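Cahier d'atelier, Sosalmont
21/11/2025
Pitance, version 3 du lot

Repris la question de l'assiette. La fiche de Polley dit que le lot « se range de lui-même par familles » dès qu'on le pose sur une surface claire. Je n'y crois pas beaucoup, et après une matinée devant la table blanche j'y crois un peu moins encore. La fiche propose les familles suivantes : ce qui se mange, ce qui contient, ce qui assaisonne. Bon. Sur le papier ça va. La bouteille de ketchup est la seule chose à sa place dans la troisième famille, et une famille d'un seul membre, j'appelle ça une exception.

Disposition de départ : la bouteille couchée en travers du plateau, les fruits autour, le vert pâle d'un côté. Personne n'avait donné de consigne précise pour la bouteille. On l'a posée là et elle y est restée toute la matinée dans ma tête comme si c'était sa place, alors que dans une vraie cuisine je ne connais pas grand monde qui couche son ketchup dans un plat de service. 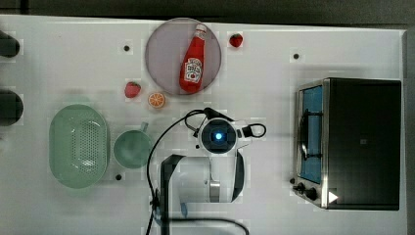 Deuxième point, les pesées. Le bac vert pâle donnait 347 g à la première et 345 g à la deuxième, même balance, même plateau de balance, même opérateur (moi). Laurier Fraser trouve que deux grammes ne valent pas une ligne dans le cahier. Je la mets quand même. Si la balance dérive, toutes les pesées du lot précédent sont à reprendre, et si elle ne dérive pas je voudrais savoir ce qu'on pèse. Remettre le poids étalon dessus avant de continuer. Pas trouvé le poids étalon.

Le sachet des fruits n'a pas été pesé. Il figure pourtant sur le bordereau d'Awwad à 618 g, emballage compris, sans que le poids de l'emballage soit indiqué nulle part. Donc ce chiffre ne sert à rien tel quel. J'ai écrit pour demander le poids net, réponse reçue : « conforme à la commande ». On relancera.

Sur la couleur. L'argument commercial, si j'ai bien suivi, est que le vert doux « calme » et que l'œil va tout seul vers la nourriture, rouge, orange, jaune. L'œil va vers le rouge, d'accord, mais vers tout le rouge à la fois, et il y a la bouteille au milieu qui tire la couverture à elle avec son bouchon blanc. La fraise à côté a l'air d'un accessoire. La demi-orange s'en sort mieux grâce aux quartiers qu'on lit bien même de loin. Pour ce qui est du calme, je demande à voir une mesure, n'importe laquelle.

Autre chose qui me gêne : les verts se ressemblent trop. Demander « passe-moi le vert » ne désigne rien du tout. J'ai noté dans la marge ce que chacun a dit spontanément pour le récipient à anse : une chope, un pot, un pichet, une casserole (celle-là, je ne l'explique pas). Le bac est passé par bassine et passoire. Le mode d'emploi de Polley, lui, parle de « contenant A » et de « contenant B », ce qui évite la dispute et n'aide absolument personne à mettre la table. Si on veut que les gens rangent les choses au bon endroit, il faudrait déjà que les choses aient un nom.

Même ennui pour le fruit rouge rond. Tomate pour les uns, pomme pour les autres. Moi je disais tomate, à cause du ketchup juste à côté, et c'est bien le problème : on nomme l'un d'après l'autre. Refaire l'exercice en présentant le fruit tout seul, sans la bouteille, à des gens qui n'ont pas vu la table.

Essai de l'après-midi : rapprocher la fraise et l'orange du récipient vert, laisser la bouteille sur le plateau, sortir le bol bleu. Le bol bleu clair est la bonne surprise du lot, je l'écris puisqu'il faut être juste. C'est le seul contenant que tout le monde a appelé pareil, et le seul qu'on retrouve sans chercher. Il n'est pourtant pas dans la palette officielle. La brochure n'en parle que dans une note de bas de page, comme d'un élément « complémentaire ».
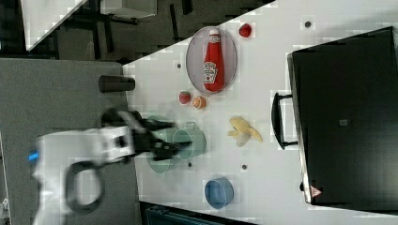 Lama Boutros n'est pas d'accord avec moi sur le fond et demande que ce soit écrit ici. D'après elle, je juge le lot comme si c'était de la vaisselle, alors qu'il faut le juger sur ce qu'on a envie de faire avec une fois assis devant. Les noms qui changent ne la dérangent pas : un pot qui devient un pichet quand on en a besoin, c'est plutôt un bon pot. Elle ajoute que les deux grammes ne l'empêchent pas de dormir non plus.

Je note l'objection. Elle vaut pour le jeu, moins pour le rangement, et c'est le rangement que Polley nous vend. La brochure promet une table débarrassée « sans réfléchir ». Or moi je réfléchis beaucoup, surtout pour la banane. La banane à moitié épluchée ne se range avec rien. Posée, elle s'étale. Dans le bac elle prend une place déraisonnable, dans le bol elle dépasse. À plat sur la table elle est bien, mais alors la table n'est pas débarrassée.

Laurier propose de la mettre dans le bac en premier et le reste par-dessus. Je propose l'inverse. Aucun de nous deux n'a d'argument, on a seulement chacun une façon de remplir un lave-vaisselle. À trancher avec un vrai protocole : même bac, mêmes fruits, ordre tiré au sort, et on regarde si le torchon de couverture tient à plat.

Consigne provisoire pour la table, jusqu'à nouvel avis :
le plateau vers le haut de la table, bouteille dessus, couchée
fraise et demi-orange côte à côte, entre le plateau et le récipient à anse
le bac et le récipient à anse voisins, anse dégagée
le bol bleu en bas, rien dedans
le fruit rond au-dessus du plateau, sans lui donner de nom devant les visiteurs

Relu la consigne à voix haute avec Lama. « Anse dégagée » lui paraît maniaque. Peut-être. Le lot précédent est revenu de prêt avec un récipient fêlé juste à cet endroit, je préfère être maniaque.

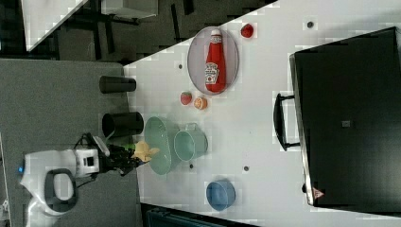
Est-ce qu'on garde la bouteille de ketchup dans le lot ? On la garde jusqu'à la présentation de janvier, couchée sur le plateau comme aujourd'hui, et on décidera après avoir refait l'exercice des noms sans elle.

Côté plateau, justement. La fiche le dit rond, le bordereau d'Awwad le dit ovale. Mesurer les deux axes au pied à coulisse et corriger celui des deux papiers qui se trompe. Je soupçonne qu'on a reçu le modèle d'une autre série, ce qui expliquerait aussi que la référence au dos de la fiche ne corresponde à rien dans le catalogue. Laurier pense à une simple faute de frappe.

Reste à faire
- retrouver le poids étalon, refaire le bac, puis la série complète si l'écart se confirme
- relancer Awwad pour le poids net des fruits (demander un chiffre, pas un adjectif)
- liste de noms à proposer à Polley à la place de A et B : Lama s'en charge, je relis
- essai de la banane, dessous puis dessus
- demander si le bol bleu existe en deuxième taille
- recopier les pesées de la version précédente dans ce cahier-ci, elles sont sur une feuille volante dans le tiroir du bas

Lama emporte la brochure ce soir, je n'en ai pas de double.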